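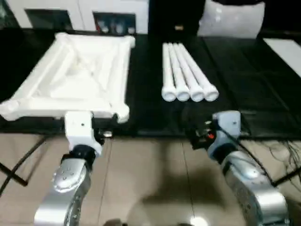 4.2 Round things on the table

Round objects turned out to be the most rewarding part of the Clundari inventory. We had planned to spend our time on boxes and trays, which stack well and are easy to sort. Then Refilwe Mathebula began listing everything longer than it was wide with a round end, and the list reached 381 entries across 40 homes. Cups, tubes, bottles, rolled cloths, jar lids with tall sides: they are everywhere, and they are wonderful to study!

Two habits stood out. The first is lining up. When people had several tubes of the same kind, they laid them side by side with the ends facing the front of the table, even when there was plenty of room to spread out. Flat pieces that belonged to the same job were put down next to the row and seldom on top of it. Rowena Dumlao coded this as "row beside plate," and the code was used 160 times, far more than we expected from the pilot in November. We saw it with craft supplies, tent parts, shelf parts and kitchen tools alike.

The second habit is standing up. A cup is almost always set on its base, and so is any bottle that will stay there. Small containers tend to gather near a taller one, often on an open shelf just under a drawer. Figure 5 shows a tall white cup on a black tabletop, with a white cabinet behind it and a red bottle or tube in the open compartment.

Figure 5. Tall cup on the tabletop; drawers and open shelf behind.
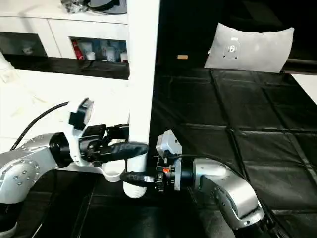 Why do people stand cups upright but lay tubes down?

Mostly because of the base. A cup has a flat bottom and is short enough to stay put, while a long tube is easy to knock over, so people in our homes laid it down before doing anything else on the same table.

Soft round things follow neither habit very well. A roll of cloth or a padded cylinder can be stood up, laid down or leaned against whatever is near, and all three were common.

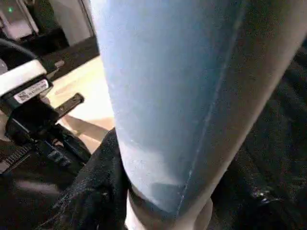

Our coders disagreed about this group more than any other, and Marthinus Du Plessis went back over the notes to find out where. Most of the trouble came from mixed objects, soft along the side and hard at one end. Should the cover or the end decide the class? We settled on the end, as Wilczyńska does in her treatment of storage jars, and agreement improved in all but 6 homes. Those six are kept in the tables under "soft, other."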